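Undier is getting its clothes swap back this June, and it will be bigger than ever! Nearly 300 people have put their names down so far, which is wonderful for a town where the last swap fitted into one room above the bakery. Doors open at 10am in the old Bouvier building on the square, and entry is free.

The idea hasn't changed. Bring clean clothes you no longer wear, hand them in at the door and take home the same number of pieces. Children's things, coats and knitwear all count as one piece each, so a winter coat can go home in exchange for a T-shirt if that's what you fancy.
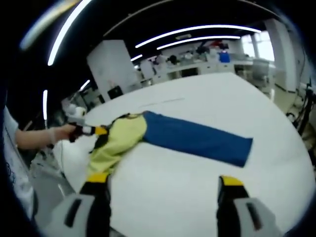
Last time 246 pieces found new owners, and most of the children's rail had gone before lunch. The organisers have listened to everyone who missed out, so sizes for under-tens will be put out in batches through the day. If you can only come in the afternoon, do come! There will still be plenty to look through.

Mending is the big new thing this year. The sewing group from Dotel, just up the valley, is bringing its machines and will sew on buttons, take up hems and patch elbows while you wait. They can also show you how to do it yourself, and beginners are very welcome. You can bring up to 3 items per person for mending, so choose your favourites.
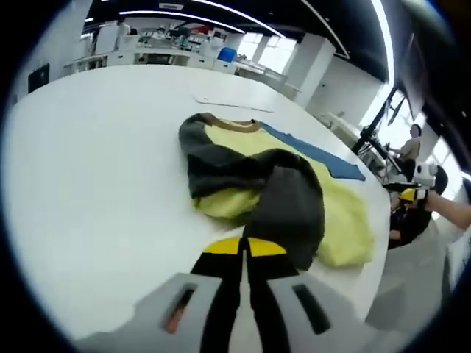 *A pale yellow-green top with dark grey sleeves and a brown ribbed collar.*

Anyone who has been hanging on to a much-loved jumper with a hole in it should bring it along. The group has a huge tin of wool ends in every shade you can think of, and they love a bright darn that shows. Last autumn they covered a pair of gardening trousers in little orange stars, and the owner now wears them to the market.

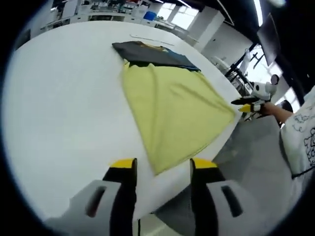 Clothes can be dropped off early at the library in Undier or at the Mevex café in Dotel, and you'll be given a ticket for each piece. Please keep shoes and bedding at home this time, as there isn't the space. Anything left over goes to the winter clothing bank.

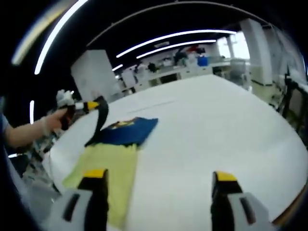 **Léonie Picard**
*Local news writer*

The swap closes at 4pm, with soup and cake served in the courtyard from noon. Buses from Dotel stop right outside, and bikes can be left by the side gate.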